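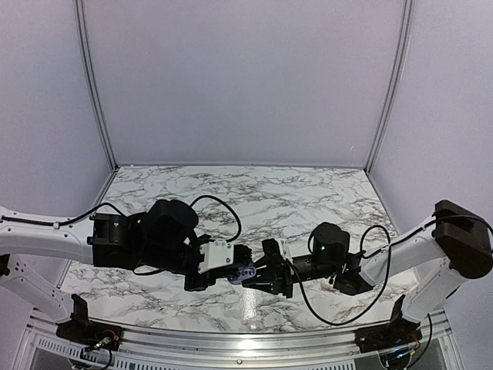

News > Voltdale > Homes and Workrooms

Latest Council Sport Letters Notices

Lavender wins at Olville, and the marble stays

2020-03-20

The long argument over what colour to paint the work bays at Olville has ended in pale lavender, on the left, on the right and across the back. Anyone hoping for magnolia will have to go on hoping.

The choice was put to tenants of the Voltdale workshops in February. Of the 167 who replied, 29 wanted the walls left as they were and two asked for black. Lavender came out ahead of a green that Remzi Kaplan, who manages the building, describes as "hospital, but an expensive hospital".

"People said it would look like a bathroom," Kaplan said. "Then we put it next to the marble and they said it looked like a very good bathroom. I've decided to take that as approval."

The marble is marble pattern, white with grey-black veins wandering over it as they please. It has been a sore point of its own. Ketsara Sukprasert, who drew up the new bays, picked it from the Aerts range after turning down a plain white top and a speckled one from Parard, on which she says she once lost a screw for an entire afternoon. Critics point out that a small dark screw doesn't fare much better against a dark vein. Sukprasert's answer is that you should keep your screws in a tub.

Each bay has a wall on three sides, with aluminium posts standing plain and uncovered in the two rear corners. An early drawing had the posts boxed in and painted to match. That went when the quote came back at £532 a bay, a sum which produced a sudden and widespread fondness for bare metal.

Lighting caused less trouble. The back walls are lit evenly, and the paint goes a touch different towards the corners, as pale paint will. One tenant has reported this as a fault. Kaplan has replied that it is a corner.

What the colour does for small work is harder to settle. Supporters say it is restful to look at for hours. The other camp has noticed that anything lavender and see-through now blends in rather nicely with its surroundings, and that a small ribbed piece in exactly that shade is already turning up above the marble. Sukprasert says the match was an accident and that she is quite pleased with it.

Painting of the remaining bays carries on through spring. The kitchen is next on the list, and a sheet for colour suggestions has gone up beside the kettle. It was full by lunchtime, mostly with the word "no".

Comments

pegboard_pat: I voted for the green. I stand by the green.

Mo in unit 6: Can confirm re losing screws on the veins. The tub advice is sound but where do I put the tub lid.

T. Harcombe: £532 to box in two posts?? I'm in the wrong trade.

pegboard_pat: It was a nice green.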